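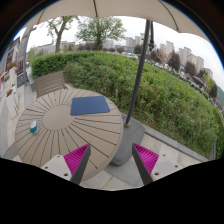

Kinsella Manipulation Group – Field Notes

Home | Notes | People | Hardware | Archive

Folding a cloth 400 times, outdoors, on purpose

26 August 2026

My mother asked me last week what I do all day, now that I have the degree. I said I teach machines to handle everyday objects. She said that sounded nice. I did not tell her that the teaching consists of me, on a terrace, squeezing a trigger and picking things up off a patio table until my forearm goes numb.

We moved the Clillel collection outside this month. Everything we had gathered up to then came from two rooms with the same ceiling lights and the same white desk, and the policy we trained on it was very good at working on a white desk. Put it on anything else and it behaved like a tourist with the wrong map. So Mehrangiz Shojaei, who runs our schedule and has opinions about desks, wrote "GO SOMEWHERE ELSE" on the board, and the terrace was somewhere else.

As training surfaces go, the round table is a mean one. The top is slatted, with dark grooves running out from the middle like a child's drawing of the sun, and a fingertip that comes in too low will find one. I have found all of them. The magenta pads on the gripper are ribbed and soft, so they forgive a lot, but they don't forgive me coming in at an angle and dragging. Mehrangiz reviews every take and has a tag for this. The tag is "plowing."

The task list for the terrace was short. Pick up the blue cloth, put it down somewhere else on the table. Fold it once. Pick up the little container with the white lid, set it on the cloth, take it off again. That's the whole show. You do it at a normal human speed, you don't stop halfway to think, and you start each take from a slightly different place. The last part is harder than it sounds. By the thirtieth take your body has picked a favorite spot to stand and goes back there like a cow to a gate. I started rolling a die to decide which side of the table to work from, and the umbrella pole took away one of the good sides anyway.

Our target for the month was 2,080 usable takes over all sites. "Usable" is carrying that sentence. I threw out 199 of mine in the first pass, mostly for boring reasons: I began recording with the gripper already closed, or I forgot to let go at the end and wandered off still holding a container. One got tossed because I sneezed in the middle of a fold. Éabha Mac an tSaoi argued for keeping it, on the grounds that a robot should be ready for anything, and was outvoted.

We do keep the near misses. If I fumble the cloth, go back and get it, that stays in, with its own label. The earlier model had only ever seen me succeed and had no idea what to do when a corner slipped. It would carry on folding the air, with great confidence.

What I like about working out there is the junk in the background. Parked cars past the hedge, apartment towers, flowers over by the building, a sky of no particular color. None of it matters to the task, and the model has to learn that for itself. Indoors it had apparently decided that a certain wall was part of picking things up.

I can't tell you yet if any of this helps. Training starts in September, when we get our slot on Winar, and Éabha is betting that the table grooves will confuse it worse than the daylight. I have money on the daylight. Until then I have the rest of the cloth folds to get through, and a wrist brace in a shade the pharmacy calls "sand."

If you do this kind of collection and have a trick for not standing in the same place every time, please write. The die is getting old.

7 comments | 12 shares

Contact | © Kinsella Manipulation Group | Back to top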